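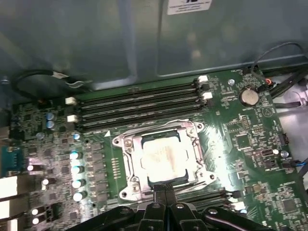 Home Reviews Kitchen About Contact

4 min read

My cousin swears by her Brukitz milk frother. She has told me so at two birthdays and a funeral. So when mine finally gave up (a cheap whisk thing on batteries, it sounded like a wasp in a jar) I said fine, I'd look into it.

I should say I don't trust kitchen gadgets that promise me a café at home. I've been to cafés. Half of what I'm paying for is that someone else wipes the counter.

The Brukitz is a jug that sits on a base. You pour in cold milk, press the button, and wait. The box says "up to 6 textures." I have found two — foam, and slightly less foam. If the other four are in there, they are hiding from me. Hot chocolate mode seems to be the foam mode with a brown light on.

Then there's the app. Why does a jug need an app? It wanted my email, my location and a name for the jug. I gave it none of those and it still works, so draw your own conclusions.

Kamonchanok Wattanapong, who I used to share an office with, has the Durker one that costs nearly twice as much. She let me use it on a September morning when I was over there anyway. Hers is quieter, I'll give it that. It also has a seam around the bottom where milk collects, and she cleans it with a toothbrush. I asked if the foam was better and she thought about it for longer than you'd want to after spending that much.

Oat milk, for those who asked last time: it froths, then it sulks. By the time I've found a spoon it has gone flat. The "barista" cartons do better but they taste sweet to me and I can't get past it.

What I do like is that the milk comes out warm and not scalded, which I never managed on the stove. And the lid fits. My last three lids of anything did not fit.

Would I buy it again? Ask me after the winter. The reviews all seem to be written in the first week, when everyone is still pleased with themselves, and the coating on these jugs is supposed to be what goes first. I've had mine a month and there's already a faint ring at the fill line that won't shift with dish soap. I'm going to try baking soda on it tonight.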